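Wandbridge Opens Household Task Program for Teaching Robots by Remote Control

October 17, 2021 (Sunday) – Wandbridge today opened its household task program to outside research groups and product teams. The program records people performing ordinary home chores through a robot they control from another seat, and turns those recordings into training material for robot arms and hands.

The program started in July with a small group of operators working at the company's Feltari site. In that time the team has recorded 506 usable demonstrations across 52 tasks. Most are short jobs done at a table: picking up a box and setting it down again, moving a cup, straightening a cloth, putting game pieces back in their container. The full list of tasks is available on request.

Operators wear a tracked glove and watch the work on a screen. When the operator closes a finger, the matching finger on the robot closes. The system, called Briver, records joint positions, hand commands and video together, so that each movement can be matched to what the hand's own camera was looking at.

"People pick up a box without thinking about it," said Bezawit Adugna, who leads the demonstration team at Wandbridge. "When you do it through a robot you have to think about every part of it, at least for the first week. Where is the thumb, how wide is the hand open, am I coming in too low. Then it settles down and the recordings get a lot better. We throw out most of what a new operator does in the first few days, and we tell them that up front."

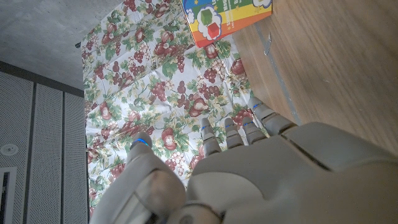
Wandbridge also supports teaching by hand. In this mode the arm is made light enough to push, and a person standing next to it guides it through the task. The company uses hand guiding for reaching and placing, where the path of the arm matters most, and remote control for grasping, where the fingers do most of the work. Of the 506 demonstrations recorded so far, 326 were made by remote control. The rest were guided by hand.

Recording takes place on furnished tables with household goods and printed fabrics. Early sessions used a plain white bench, and policies trained on that material did poorly when the surface changed. Table coverings and objects are now swapped between sessions, and the starting position of each object is moved before every take.

"A patterned tablecloth is a fair test," Adugna said. "It has creases, it has colors that match the thing you want to pick up, and it slides if you press on it. Our customers' homes have those, so our recordings should too."

Groups joining the program can license existing recordings or send in a task of their own. Submitted tasks are reviewed by the Feltari team, tried by two operators, and then scheduled. A standard order is 71 demonstrations of one task, delivered with the operator's notes and a record of failed attempts. Failed attempts are kept in a separate folder and are not mixed with the training set unless the customer asks for them.

Yimer, the playback and labeling tool used inside the company, will be included with each license. It lets a reviewer step through a demonstration, mark the start and end of a grasp, and flag a take for removal. Yimer runs on an ordinary desktop computer – no robot is needed to review the files.

Wandbridge will take applications from universities, independent labs and companies. Applicants should describe the arm and hand they plan to use, the task they want taught, and the kind of room it will be done in.

About Wandbridge
Wandbridge makes remote control and hand guiding systems for robot training. Its products include Briver, for recording demonstrations, and Yimer, for reviewing them.

Media contact
Press Office, Wandbridge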